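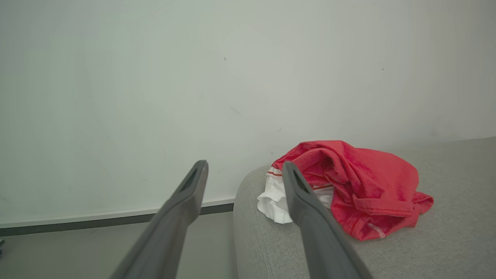 Questions I get about the Wernside alumni newsletter

Last updated 28/10/2023

Who puts this thing together?

Me, mostly! I graduated from Wernside with a journalism degree, spent years in local radio news, and took over the newsletter when the last editor moved away. I write the profiles, chase the class notes and argue with the printer.

How many people get it?

We mail 3,000 copies, and the email edition goes to anyone who asks for it (no need to have studied journalism, or to have finished).

How often does it come out?

Twice a year. The summer issue goes out in July and the other one lands in winter, usually a little later than I promised.

How do I get a profile written about me or a classmate?

Send me a paragraph on what you've been doing since school. You don't have to be on TV. I love the big network stories, but one of my favorite pieces was on the Grekby station, where 2 of our grads run the whole morning show between them and still read the school lunch menus on air.

Can I see my profile before it's printed?

I'll read your quotes back to you over the phone, and I'll fix any fact I got wrong. I don't send full drafts. It's how I was taught, and I've stuck with it.

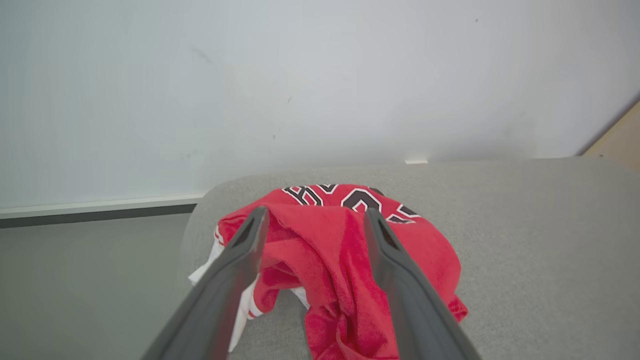

One reader wrote back that this seemed a bit stiff for a newsletter, and that a retired anchor might like to know what's being said about her before her old boss does. Fair enough, and if something's sensitive, tell me before we start and we'll work it out.

How long should a class note be?

Keep it to 50 words, please. I do trim, and I'm not gentle about it (sorry to everyone with a long job title).

Do you still have the old student broadcasts?

Some of them. The Felska tapes have been digitized and you can ask me for a link. The Vincze collection is still in boxes, and plenty of those labels have fallen off, so if you remember hosting a show and can tell me the year, please write!

I moved. What do I do?

Email me your old address along with the new one. There are a lot of people with the same last name on that list, and I've mixed them up before.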